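Tuesday, April 17, 2018

Hovow trial kit, second day on the bench

Controller firmware loaded without trouble once Gun-woo So found the right cable. The install guide is written for the older Timum base and skips the step where you set the payload, so do that by hand before the first move or it faults at the elbow.

Ran the kitchen set all morning. Teaching a new pick takes a few minutes with the pendant. Logged 300 picks, 39 failed. Most of the failures were on small round pieces. Pots are fine if the fingers go in over the rim and open outward; gripping the wall from outside slips. Pan handles not tried yet.

Calibration drifted after lunch and I redid it. The Zhuravel software wants 40 poses for this, which is slow, and it doesn't save partway. Lost one set when I closed the window.

Price on the Pratuvside quote is 1,728 a month for the arm, gripper and support. Training is extra. Gun-woo thinks we can get the training thrown in if we sign before October. I would like to see the spare finger pads priced separately first.

To do: rerun the round pieces at lower grip force, ask support about the pose file, wipe down the table, tape the power cable at the front.

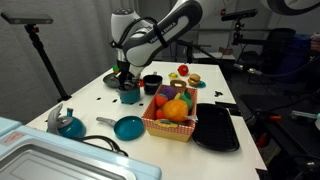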